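Stoltside bathroom descaler, two months on

I live in a hard water area, the sort where a new kettle looks a hundred years old by October, and I have bought a great many bottles that promised to sort it out. So when Margaux Texier at work kept going on about the Stoltside descaling gel I rolled my eyes a bit and ordered one anyway.

It comes as a squat bottle with an angled neck, plus a measuring cap that I lost on day one (behind the bath, gone for good). The gel is thick and a slightly alarming green, and it smells of lemon sweets with a bit of swimming pool underneath. I don't mind it. My other half has to leave the room.

Taps first. I wrapped the basin taps in kitchen roll soaked in the stuff, went off and made a cup of tea, and when I came back the crusty ring at the base wiped away with a cloth. I was thrilled! The shower screen was slower going. It took two goes and a lot of elbow, and there's still a cloudy patch low down that I've decided to live with. The shower head I did in a sandwich bag held on with an elastic band, and it sprays straight again apart from one rogue jet that still gets me in the ear.

Then the loo, which was really why I bought it. The gel clings nicely under the rim and doesn't just slide off into the water like my old Prendlow one did. Leave it for 40 minutes, scrub, flush. The bottle says you can leave it overnight, but I haven't been brave enough. 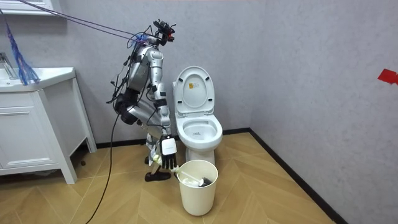

Brush work by the toilet, sink unit to the left.

You do still need to scrub, whatever the label says. A decent stiff brush makes far more difference than a second dose, and I wasted half a bottle finding that out.

A few grumbles. The cap is fiddly with wet hands, the instructions are printed so small I had to take a photo and zoom in, and it must be kept off marble or any natural stone, which they mention right at the bottom of the back label. I'd have put that on the front in red.

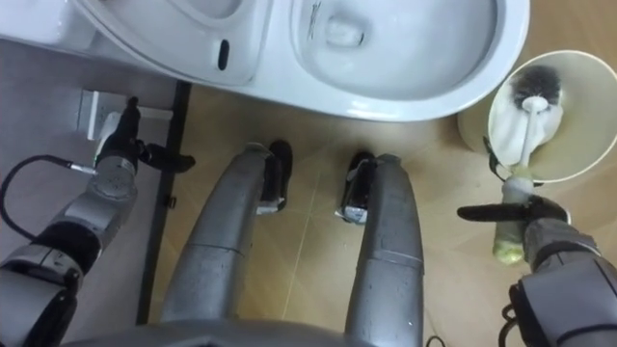
Looking down at the bowl, with the brush in its cream holder on the right.

Would I buy it again? Yes, and I have, the big refill this time. Four stars from me, and it would be five if they'd change that cap.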